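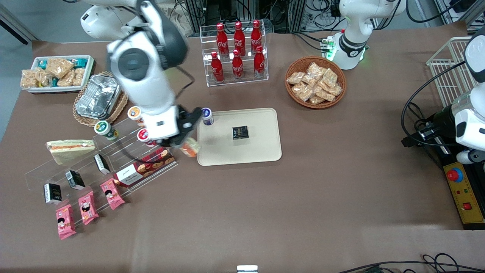

*Snacks embalados, bolachas e seis garrafas de Coca-Cola sobre uma mesa castanha.*

A moda chama-se "mesa de petiscos pronta" e promete resolver o lanche de qualquer reunião sem sujar uma faca. A Stikach aluga os expositores, a Brirnley vende os cestos e ambas garantem que vinte minutos chegam para montar tudo. Tenho dúvidas.

O truque é conhecido das lojas de conveniência. Põe-se a bebida ao fundo, num suporte transparente de dois andares, com as garrafas alinhadas como se estivessem à venda. Os copos de snacks sobem para o degrau de trás e a sanduíche triangular fica no do meio, ainda no seu invólucro. O resto vai para cestos de verga, que dão um ar caseiro a bolachinhas embrulhadas uma a uma.

Olga Mota, que organiza lanches de empresa desde fevereiro, defende o sistema. "As pessoas servem-se e seguem caminho", diz. Cobra mais de 250 euros por mesa, bebidas incluídas. Perguntei-lhe pelo lixo e mudou de assunto.

Eduardo Salgado, antigo pasteleiro, é menos delicado: "Um cesto bonito não melhora uma bolacha de pacote."

Concedo uma coisa aos expositores em degraus: vê-se o que há sem remexer. Já o tabuleiro bege no meio da mesa, com uma caixinha preta de letras douradas, parece-me espaço mal gasto. Cabia ali um bolo inteiro, cortado à mão, e ainda sobrava lugar para os guardanapos.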